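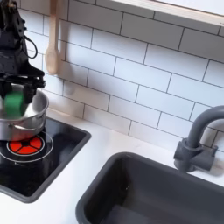 Gripper slips on pot rim after finger swap — kitchen cell

purkska_pete wrote:
Long-time lurker, first-time complainer. We have one arm over a toy kitchen counter, and I am the person who keeps it alive. Last month I changed the fingers to the Dumlao ones, and since then the sponge job runs fine and the pot job does not. Sponge in the pot, sponge out of the pot, all day long. Ask it to pick up the pot by the rim and hold it over the burner, and some fraction of the time the pot rotates in the grip and hangs there like a sad bell.

Things I have done: re-zeroed the gripper, retightened the finger screws, wiped the fingers with alcohol, wiped the pot with alcohol, considered the alcohol.

The close command is 3,896 counts. Fully shut is 4,000. Before the swap it was 3,000-and-something, and of course that is how I wrote it down.

gantry_goose wrote:
Your pot is greasy.

purkska_pete wrote:
My pot has never met food.

gantry_goose wrote:
Fingers are greasy then. Yours, I mean. Everyone handles the props between runs and then blames the hardware.

Iestyn Watkins wrote:
I don't buy grease. He's wiped both sides and it came back. I'd look at the zero. When you re-zeroed, did you do it with the new fingers on, or did you run the Stesus routine and trust it? That routine closes until the motor current climbs, then calls that shut. If the new fingers are softer or a hair longer, "shut" has moved and every number after it is a small lie. A sponge will forgive that. A thin steel rim won't.

purkska_pete wrote:
Ran the routine and trusted it. I see now that this was a character flaw. 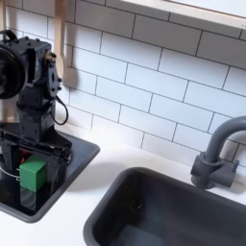
For blocks and other flat-sided stuff I'd expect you to get away with a bad zero for months, which is why I keep telling people not to use them as the test piece. You've got the green cube down at the dark tray, and a cube gives the fingers a whole flat face to lean on. A rim gives them a line. Same count, same current, completely different amount of holding. Test on the worst thing it has to pick up, and test on a Saturday when you can swear.
— gantry_goose

Iestyn Watkins wrote:
Agreed on the test piece, still not agreed on the grease.

Also check the cable. That loop on the side of the arm is fine at rest, but if the wrist turns a full 90 on the way to the pot it can tug. I had one pull a connector halfway out. It worked in every pose except the one I needed.

hostelex_dana wrote:
Going to disagree with both of you. We run the same fingers on our Hostelex cell and the zero was never the problem. The fingers were mounted with one screw tighter than the other, so the pads met at the tip and gaped at the back. Shine a flashlight from behind with the gripper shut. If you see a wedge of light, there's your spinning pot.

gantry_goose wrote:
And if there's no light?

hostelex_dana wrote:
Then it's grease, and you may have your parade.

purkska_pete wrote:
OK. Flashlight says: wedge. Small one, left side, open toward the palm. So Dana gets a point. Then I redid the zero by hand with a feeler gauge, and it was off too, so Iestyn gets a point. Goose gets nothing.
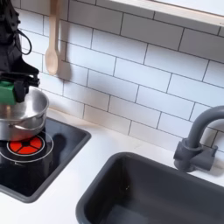

What I did, in order, for whoever finds this in January with the same problem

1. Power off, arm parked, cable loop unclipped so it can't pull.
2. Both fingers off. Clean the mounting faces. There was a crumb of old threadlocker under the left one.
3. Fingers back on with the screws just snug, gripper closed by hand until the pads meet flat, then tighten a little on each side in turn.
4. Flashlight. Repeat step 3 until dark. Took me four tries and one screw, which is now somewhere in the building.
5. Zero by hand. Skip the Stesus routine.
6. Bring the close count up in small steps on the pot rim. Stop when it quits turning and write the number down properly this time.

gantry_goose wrote:
Step 2 says "clean." I'm taking that as a win.

Iestyn Watkins wrote:
Threadlocker isn't grease.

gantry_goose wrote:
It's sticky and it was where it shouldn't be.

hostelex_dana wrote:
Pete, what count did you land on?

purkska_pete wrote:
It's on the sticky note. The sticky note is at work.

Recent threads
Wrist joint hums at low speed, stops when I look at it
Dumlao fingers: which way up do they go
Purkska base plate bolt pattern
Stesus routine skips joint five
WTB: short cable clips, black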